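2021-10-26, Hollton, cell by the window

Started at the bench before the others came in. Premavik controller restarted clean, both arms homed, no faults carried over from yesterday. Grip force still at 70 percent on both sides. Tineke Dekker wanted it lowered last week and I said I would do it after the can task. I should have done it first.

The task is unchanged: cans off the floor, up onto the gray cabinet, two columns, labels outward if the planner can manage it. The right arm takes the right column and the left arm takes the left. Most of the morning ran without anything to write down.

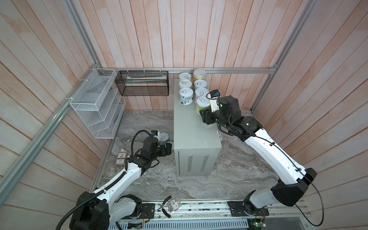
## The fault

Cycle 33, right arm. It carried a can to the front edge of the cabinet top, lowered it and sent the open command. The fingers stayed closed. The controller logged the release as complete and started the retract, so the arm lifted with the can still in the gripper and went on to its next approach pose. The can hit the cabinet edge on the way down and the arm tripped on torque. Protective stop, red line on the console, brakes on.

The stop itself worked. What I don't like is the release flag. It is set from the command being accepted and takes no account of the finger position. Alon wrote that part in March and left a note in the code saying position feedback would be added later. It was not added, and I reviewed that code, so half of it is mine.

Second thing, and the more serious one. With the arm stopped I opened the console, saw "gripper open" and reached in to take the can. The fingers were still at 70 percent. I had not pressed the emergency stop because the arm was already braked. A protective stop holds the joints. It does nothing to the gripper, which is on its own supply. If the delayed open and close commands had come through while I had two fingers there, I would have had a bad afternoon. They did come through, 1185 ms after I cleared the fault – that is in the log. My hand was out by then.

Wrote it up as a near miss and sent it to Sundaram. He called within minutes and asked for the runs to go on at reduced speed only, with the emergency stop pressed before any reach-in.

## After lunch

Cleared the top of the cabinet and set the cans on the floor again, both sides.

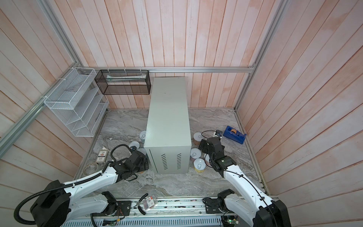 *Start layout, cabinet top clear, cans on the floor to either side.*

Changes made: grip force down on both arms, release flag now waits for measured finger position, timeout raises a fault and holds the arm where it is. Queue is flushed on any stop. Tested the timeout by unplugging the feedback on the right gripper. It faulted as it should and did not retract.

Full stack checked at reduced speed. Slow, and the motion looks hesitant near the top, but I would sooner have it slow this week.

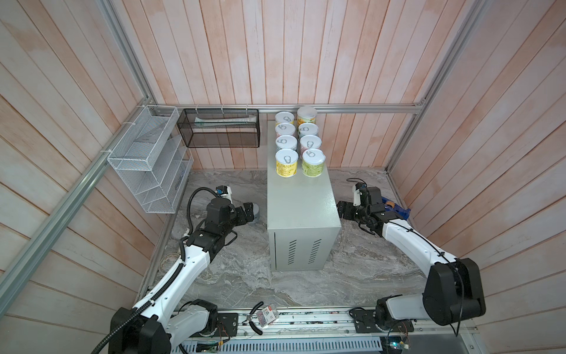
Tineke came by and asked whether the left side has the same problem. Same code, so yes in principle. I have no case of it in the logs, going back to the start of the month. Left gripper got the same patch. She also wants the gripper supply wired into the emergency stop circuit properly, with a contactor, and a label on the door until that is done. Label is up. Contactor is on order.

Wrist views are worth keeping on during these runs. The finger gap is plain in them, and with one on the second monitor this morning I would have noticed before reaching in.

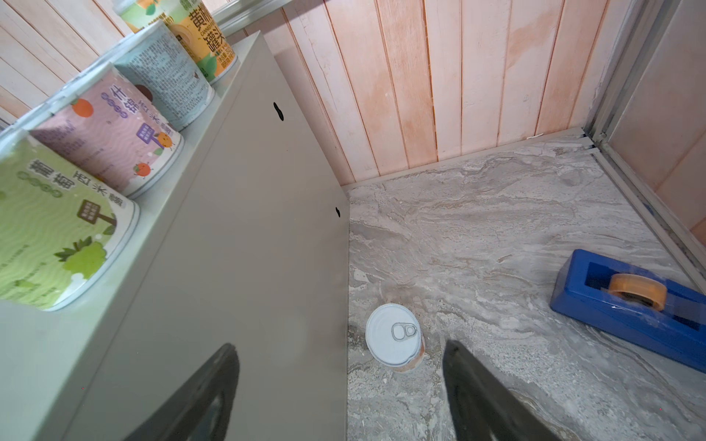
Still open: the position reading drifts a little when the gripper has been closed for a long hold, and the new flag may time out falsely on that. Did not see it today. Need to log raw values overnight with the fingers closed on nothing.

The near-miss form wants a root cause in one line. Put "release confirmed without feedback" and added the gripper supply underneath, because there are 2 causes and the form has room for one. Left at six. Main breaker off, key in the drawer.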